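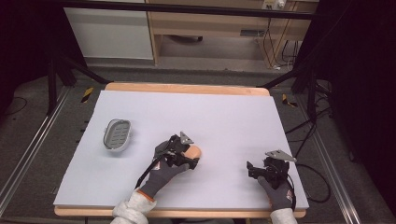

rochelle_o
Okay, soap dish people, I need help. We redid the half bath in June and I still can't settle on what goes next to the sink. Right now I'm leaning toward the oval one with the silvery-white rim and the gray slotted insert, rows of little drain slots all over the inside. My only question is where the water goes after that – do you end up wiping a puddle off the counter every night?

Remo H.
Depends on what's under the insert. Mine lifts out and I dump it on Sundays. Takes 2 seconds.

islatosh
Sorry, but slots are overrated. Soap mush gets in them and then you're in there with a toothpick. I went back to a plain wooden tray from Julton and I'm much happier.

Remo H.
Wood next to a sink? Mine turned black in a month!

islatosh
Did you oil it?

Remo H.
I'm not oiling a soap dish, Isla.

rochelle_o
Ha. I'm with Remo on the oiling. What about that soft peach thing, is it a sponge? I was thinking of putting a small sponge under the bar so it soaks up the drips.

brigitta.w
I do that! Rinse it out often though, mine got slimy. And old toothbrush for the slots, not a toothpick.

rochelle_o
Good, I've got more than 2 of those under the sink. Going with the oval.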